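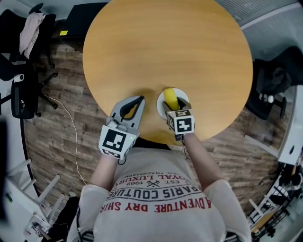 Chapter 2
Laying a Place

We begin, as so many good meals do, with a table and a plate, and we shall take our time over both. The table in our pictures is a round one with a pale wooden top.

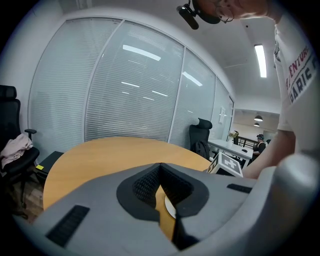
Fig. 2.2 Round table and office chairs

A round table has no corners to guide you, so put the plate down first and let everything else find its place from there. Toy food is lovely for practice!
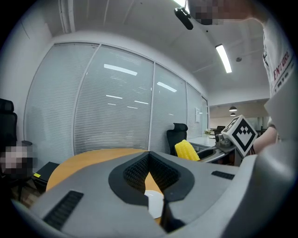

One reader wrote to us after the last edition that a small plate should sit well in from the edge, and we quite agree, particularly where little elbows are about.

Now for the food itself, and our yellow corn cob with all its bumpy kernels.

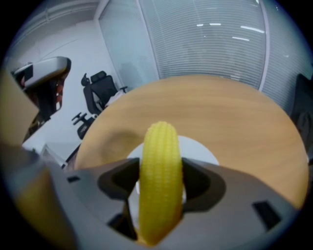

When should the food go on the plate?
Once every place has been laid, so that you have both hands free for serving.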